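Markgate Stand Collection – Caps and Small Headwear

Last updated: 4 April 2021

The gallery covers the wire display stands kept in the Markgate fitting room and the soft goods shown on them. Entries give the stand type, the headwear it suits and any notes on placement. Stand names are the ones used on our shelf labels. Text and layout by Wilson Agudelo.

General notes

Open wire stands support a cap from inside the crown. Contact is limited to the top of the stand, so the fabric hangs under its own weight and keeps a natural curve. A stiff front panel needs no padding. A soft, unlined crown may show a point where it rests on the wire. A folded square of tissue, 8 cm on a side, is enough to spread the load.

The Quispe is our tall stand, at 30 cm, for brimmed hats. It takes up too much height for the lower shelves and is kept on the window side.

The Herolov is a low stand with a flat top ring, used for knit hats. Wide knits slip on it unless the cuff is turned up twice.

The Biletmont is the general stand for baseball caps. It folds flat – the others do not – and should be opened fully before anything is placed on it.

Pyramid stand with baseball cap

Black wire stand, triangular in outline, with horizontal rungs near the base. Heather-gray cap in soft fabric, rounded crown, small round white logo patch on the lower edge. Pale wood tabletop.
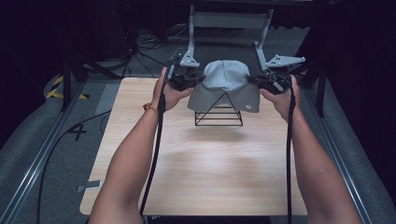 Soft caps are best held by both sides of the crown when they go on or come off a stand. Lifting by the bill alone pulls the front seam and, over time, leaves a crease above it. With the crown centered, the bill can point down at a slight angle, which suits low tables viewed from the front.

Stands are wiped with a dry cloth every October. Bent rungs are straightened by hand; stands with a broken weld go to the repair shelf, bay 63.

Contact: Markgate fitting room, front desk | © Markgate | Back to top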